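Ticket 160: Plonby two-tier basket shelf, lower shelf too tight for lunch boxes
Status: open, waiting on customer
Opened by: Montserrat Ochoa
Handled by: Florence Perron

Tuesday, Montserrat wrote:
Hello, and thank you for the lovely quick delivery. I bought the white Plonby shelf for our food boxes and it went together nicely, but the boxes catch on the wire when I slide them in underneath, and I end up wrestling with them every morning before work. Have I put a tier in the wrong way up? I've taken it apart once already and would rather not do it again if I can help it!

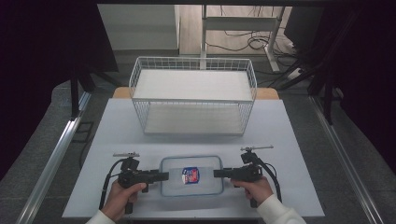

Florence replied:
Dear Montserrat, the lower tier on the Plonby can go on at two heights, and I'm afraid the leaflet is rather shy about saying so. Before you undo anything, would you measure the gap for me, from the lower panel up to the underside of the top one? On the low setting it should be 100 mm. Both white panels are lying flat, so I don't think they're to blame, but the grid goes round all the sides and a box has to be lifted over it before it will settle. The clear one with the light blue rim might do better on the top shelf in the meantime, where you can lower it straight in. If you could send me its height with the lid on as well, I'll check it against our chart.

Montserrat, 5 pm:
Will do, the tape measure is upstairs somewhere.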